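How to Clean a Textured Plastic Case Without Making It Worse

Pebbled plastic is a wonderful finish. It hides scratches, it feels expensive, and it holds on to dust like a family grudge. My drill case spent the winter in Damir Vlachou's garage and came home in April the color of a chalkboard eraser, so I have had some practice.

What you need: a soft brush (an old toothbrush, retired with honors), dish soap, a bowl of lukewarm water, two cloths, and a dry paintbrush for the corners.

Empty the case first. I mention it only for those of us who have found a wet manual afterward. Then close the lid, latch it, and go over the outside with the dry paintbrush. Loose grit has to leave before water shows up, or you will be making mud and rubbing it in.

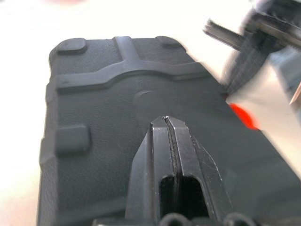 Put 8 drops of soap in the bowl and dip the toothbrush. Shake it off – you want damp bristles, not a car wash. Scrub in small circles on the flat parts, then run the brush along both sides of every ridge and all the way around any raised pads. Dirt collects where the flat face meets something molded, and a cloth will glide right over it while you feel productive.

Wipe with a wet cloth, then a dry one. Leave the case standing on its side for an hour before you decide whether it's clean. Wet plastic always looks terrific.

For pale scuffs, try a white pencil eraser before buying anything. Skip acetone, skip furniture polish, and go easy on the shiny trim sprays. Ilona Dudás used one on her sewing machine case and couldn't get a grip on it until June.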